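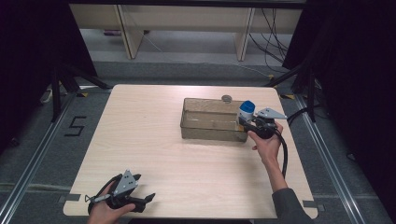
One bin, one bottle: talking bathroom clutter with Tadeo Navarrete

I went to see Tadeo Navarrete with a bag of my own bathroom stuff under my arm, which should tell you how seriously I take my research. Tadeo runs Bastura, a little home-sorting business over in Kelemen, and he has spent more time thinking about shampoo than anyone I've ever met. I'd planned on half an hour. I stayed until I was late picking up my kid.

"Put the bag down over there and don't open it yet," he said, before I'd even gotten my coat off. So I put it down.

What he wanted to talk about first was the bin. He's a big believer in clear plastic with no lid, and he doesn't care one bit if it looks used. I told him the ones in the magazines are always sparkling, and he laughed at me. "A bin gets dusty. You wipe it when you remember to wipe it. If I waited for clean bins I'd never pack anything."

And why no lid? (I love a lid. I own so many lids.)

"People put a lid on and then they put something on top of the lid," he said. "Then it's a shelf. Now you've got a shelf with shampoo inside it, and you go buy more shampoo."

I have done this. I didn't tell him so, but I think he could see it on my face!

He started out doing whole kitchens, and still does a few, but bathrooms took over after a job last March where a family was moving out of a house on Cleteva Street. They had 25 bottles of one thing and another under a single sink. "The mom kept saying, that one's full, that one's full. So we sat down and picked them up one by one. Eight were full." He charged them 60 dollars for the afternoon and says he'd have done it for lunch.

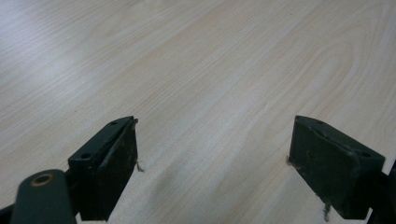
Start with the table

If you take only one thing from my visit, make it this part. Tadeo clears a table before he touches a single bottle, and he means all the way down to the wood. No mail, no keys, no coffee cup. I asked whether the bathroom counter would do and got a very firm no.

"The counter's where the mess lives. You move things six inches and you feel like you worked all day. Carry it to a table. A table is neutral."

He likes a pale top, too, so small caps and little drips show up. Mine at home is nearly black and I've lost more than one toothpaste cap on it, so I'm coming around to this.

The empty bin goes on the table first, toward the back, where you can reach it without leaning over everything else. Then the bottles come over to it, one at a time, and this is where Tadeo gets strict. One at a time! I'm an armful person. I'll carry seven things against my chest with my chin on top. He had me unpack my bag his way, and it felt painfully slow for a few minutes and then sort of nice.

"When you've got one bottle, you look at it," he said. "You feel the weight. You've got an opinion about it by the time it gets to the bin. With an armful, all you've got is an armful."

I asked him what he does with small bottles, the travel kind with the bright caps, and he admitted those are his weakness. He keeps them. He has a drawer. "They're cute and they stand up straight," he told me, with no shame at all.

Standing up matters a lot to him, by the way. Everything goes in upright with the cap on top, tall things at the back, and if something won't stand he wedges it in a corner between two things that will.

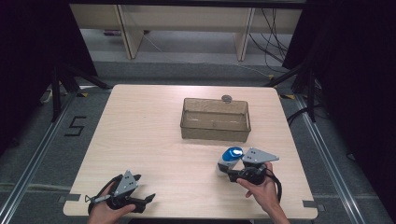 Page last changed: Wed 18 April

We got into labels next, and I figured a guy like this would have a label maker in a holster. Nope. He thinks a clear bin doesn't need one. "You can see the blue top. You know what the blue top is. Why would I write it down?" The only thing he'll write is the name of the room, on tape, and only if the bin is going on a truck.

For moves he does have a few extra habits. He tightens every cap by hand, then goes back and does it again after everything's in. He leaves pump bottles out and carries those in the car. Anything with a flip top gets a strip of tape over it. He used to double-bag all of it until a customer at the Grorasura apartments complained that unwrapping took longer than the drive, and he thought she had a point.

I asked about the shampoo that's nearly finished, because that's my real problem. I can't throw it out and I can't quite use it up, so there's always one hanging around the edge of the tub. Head & Shoulders, usually, in our house.
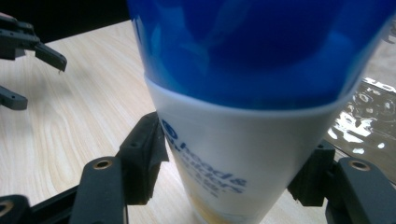 "Put it in front," Tadeo said. "Front of the bin, right where your hand goes. It'll be gone in a week." He won't pack a nearly finished bottle for a move at all if he can help it. He leaves it in the old shower for the last morning, and whoever showers last gets to finish it.

By then my bag was empty and my bin was half full, and he was holding up my third tube of the same hand cream without saying a word. I took it from him and put it in my purse.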